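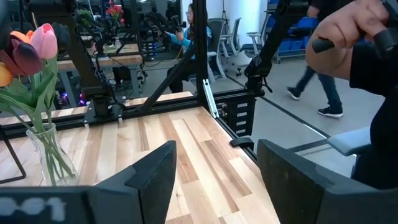
## Re: [Tischdeko-Liste] Kunsttulpen im März, lohnt sich das?

Am Sonntag schrieb jemand aus der Liste:

> Hallo zusammen,
> wir richten im März das Frühlingsessen im Vereinssaal aus, 13 Tische, und ich überlege, ganz auf künstliche Tulpen umzusteigen. Echte lassen nach einem Abend unter den Lampen die Köpfe hängen. Sieht das billig aus? Und was macht ihr mit den Vasen?

Oh, da bin ich genau die Richtige! Ich habe vor zwei Jahren umgestellt und bin immer noch begeistert. Nimm auf jeden Fall die mit den breiten, langen Blättern, denn am Laub erkennt man schlechte Ware viel früher als an der Blüte. Meine ersten waren von Giltano (ganz ordentlich, aber die Stiele stur gerade), inzwischen kaufe ich fast nur noch bei Soris. Da lassen sich die Stiele über Dampf leicht biegen, und schon lehnt sich eine Tulpe zur Seite, wie es die echten nach zwei Tagen auch tun.

Zur Menge: für unser letztes Fest hatte ich 200 Stück bestellt und viel zu viele übrig. Drei pro Vase reichen völlig, wenn das Laub kräftig ist! Zwei weiße, eine gelbe, das ist meine Lieblingsmischung, und in rotem Glas leuchtet sie richtig.

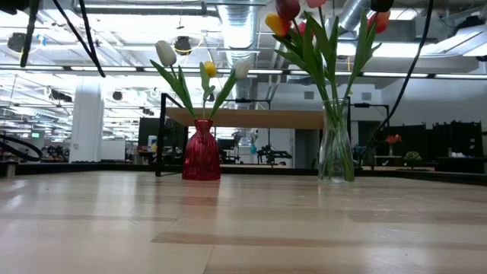 *Tulpentante*

Bei den Vasen würde ich mischen. Geripptes rotes Glas verzeiht alles, man sieht weder Drahtenden noch Staub. Klarglas ist heikler, sieht mit etwas Wasser drin aber verblüffend echt aus (vorher prüfen, ob der Draht rostet, mir ist das einmal passiert, braune Brühe bis zum Rand). Die schmalen von Lozano kippen leider gern, da kommen bei mir 7 Glaskiesel hinein.

Putzen: lauwarmes Wasser, ein Tropfen Brillurex, kurz schwenken, kopfüber trocknen lassen. Bitte kein Haarspray, das klebt und zieht den Staub erst recht an.

Und noch etwas zum Stecken: Ich lege erst alles flach auf den Tisch, bevor der erste Stiel in die Vase kommt. Dann sieht man sofort, welche Farben sich beißen. Violett neben Grün fand ich früher furchtbar, jetzt kann ich gar nicht genug davon bekommen!

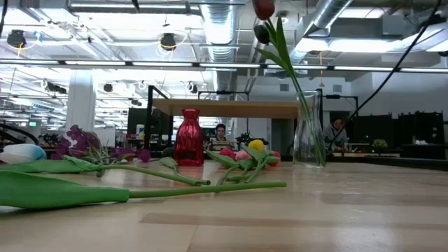

*Grüne Tulpe, violette Rispen und zwei Vasen auf hellem Holz*

Schreib doch mal, wie lang eure Tische sind und ob Decken draufkommen. Auf weißem Stoff würde ich die weißen Blüten nämlich weglassen und mehr Gelb nehmen.

Liebe Grüße in die Runde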